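About us
Print this page | E-mail this page

People often ask us what Kernside is, and the answer has grown longer with every year, so do put the kettle on. We are a small company with a workshop at the back of a former dairy in Rastirberg, and we spend our days trying to find out whether a machine can do the sort of chores that you or I do without thinking. Clearing a worktop, say. Putting the fruit back in the bowl, emptying a crate of parts on to a bench, sorting the clean spoons from the dirty ones. We don't build robots ourselves and we don't sell them. We set them work to do, we watch how they get on, and we write down what we saw in words that a shop manager or a busy parent can follow.

It began with Aqeel Hashmi, who had spent 11 years looking after packing lines and was forever being asked by friends when they might have a machine to do the washing-up. He would say "not yet", and then find himself explaining why for the rest of the evening. In the end he thought he might as well explain it properly. He rented one room, borrowed a kitchen table from his sister (she did get it back, with one new leg) and started making a list of household jobs, which went up on the wall in felt pen. That list now has 100 chores on it and it is still the first thing visitors see when they come in.

There are nine of us these days. Some came from engineering, but we also have a former school cook, two people from a furniture repair shop and a retired shop-fitter, and we'd be much poorer without them. It was our cook who pointed out that we kept giving the machines tidy tables. Her kitchen was never tidy, she said, and there was always something shoved up against the thing you wanted. We changed the way we set our tests that same week, and the results went down sharply, and we were all rather pleased about it.

So, can machines do the chores yet? Well, some of them, some of the time! A machine on a shop floor that always gets the same part in the same place can be wonderfully dependable, and we happily tell people so. The home is a much harder place. Things are round, or shiny, or soft, and they get left in heaps. Picking up one item from among its neighbours, without knocking the rest about, is still the job we come back to more than any other. We score every chore on 3 levels: done without help, done with a helping hand, and not done. Most of our list sits in the middle, and we expect it to sit there for a good while.

A great deal of our work now begins on a computer, with worktops and objects drawn up in simulation, so that we can try an arrangement over and over before we lay it out on a real table. We call this side of things Puvar, after the street where we had the idea over lunch. It saves an awful lot of sweeping up, although a simulated worktop is only ever a stand-in, and no chore gets its score until it has been tried in the workshop as well.

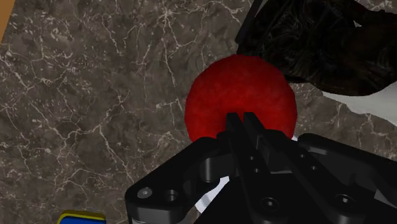 A Puvar worktop in simulation: the gripper at a round red object, fingers almost closed with nothing between them.

Our other project, Tatlı, is closer to the shop floor. It looks at small bakeries and sweet shops, where the boxing and stacking is done by hand and good staff are hard to find in the busy months. We go in, we spend a morning packing boxes ourselves (badly, as a rule) and then we talk through which parts of the work a machine might sensibly take on. Quite often our advice is to buy a better trolley.

We hold an open afternoon every May, from two o'clock, with tea and usually far too much cake. You are welcome to bring a chore of your own for the wall. If it isn't on the list already, we'll add it while you watch, and write to you when we've had a go at it.

Recent from Kernside
- The list of 100: what we added this year
- Why wet spoons are harder than dry ones
- Tatlı: a morning among the cake boxes
- Puvar and the untidy worktop
- Finding us in Rastirberg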